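Wrist bellows on our arm keeps creeping off its lip. Clamp it tighter or replace it?

Posted in Robot Care & Repair
Asked by Ya-wen Chang, Dec 12, 2025

Hi all! I look after a demo arm that sits in a public hall and does grip-and-hand-over shows for visitors. It's a Kasden arm with a two-finger linkage gripper, and I love the thing. I took it over in November from someone who left me a very thin notebook and a bag of spare screws, so I'm learning as I go.

The problem is the ribbed rubber cover over the wrist joint. When I wipe the arm down in the morning I find that the last fold on the gripper side has crept back off its lip, maybe the width of a fingernail. I push it back on, it stays through the morning shows, and by closing it has moved again. The clamp band is the thin stainless kind with a small screw. I've given it a quarter turn more twice now and I'm scared of cutting into the rubber.

Our demo program has 15 moves and two of them roll the wrist nearly all the way over so people can see the fingers from underneath. The log says 1,122 cycles since I reset the counter. I can't find any cracks when I spread the folds with my thumbs, and the arm throws no errors.

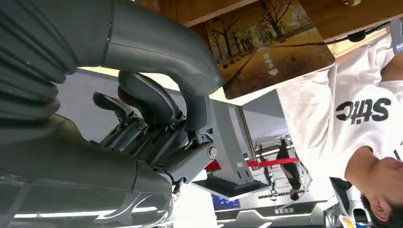

The arm and gripper from up close, out in the hall.

Should I keep tightening, glue it (please say no), or order a new cover? And while I'm in there, is there anything on the gripper linkage I should be checking? The pivot bolts have no paint marks on them and the notebook doesn't give a torque.

Yae Fujimoto

Stop tightening! You're right to be scared. I've sliced one of these with a band clamp and the cut sits right under the band where you won't see it.

My bet is that the cover is twisted. These bellows are happy to stretch and squash but they hate being wound up, and a big wrist roll will walk the end off its lip a little every time. So try this before you buy anything:

Jog the wrist to its zero position, then power down and lock out. Loosen both bands, the gripper side and the arm side, until the cover turns freely under your fingers. Clean the lip and the inside of the cuff with a lint-free cloth and a bit of isopropyl, and let it dry completely. If the last person used grease to get the cover on (people do this, argh) you'll feel it right away. Seat both ends, let the folds settle where they want to, and snug the bands until the cuff no longer turns by hand. Then put one paint pen dot across the cuff and the housing so you can tell turning from sliding.

Run the two big rolls at slow speed and watch the dot. If it turns, look at your program. I had a similar show routine that kept winding the same direction, and splitting the roll so half went each way cured it. My cover has been on for a good while since!

For the linkage: with the power still locked out, hold each finger by the pad and wiggle it sideways. A tiny bit of play is normal on these, a click is not. Get the torque numbers from the manual for your exact gripper, please don't use mine. Once they're set, paint mark every pivot bolt. It makes the morning check so quick and I find it weirdly satisfying.

fu_bench_tech

just replace it. we change ours every 700 cycles whatever they look like, cheap part. savico sells a split one with a zipper so you dont have to take the gripper off

Ya-wen Chang

Yae, it was grease!! A whole ring of it inside the cuff. I cleaned it all out, reseated both ends at zero and put the dot on. I've only done the slow rolls so far and the dot hasn't budged. The left finger has a faint click at the lower pivot though, so I've asked Kasden for the torque sheet and I'm leaving the gripper out of the show until I have it. Thanks for the zipper tip too, I'll get one for the spares drawer. Will post again when the counter gets to 1,000.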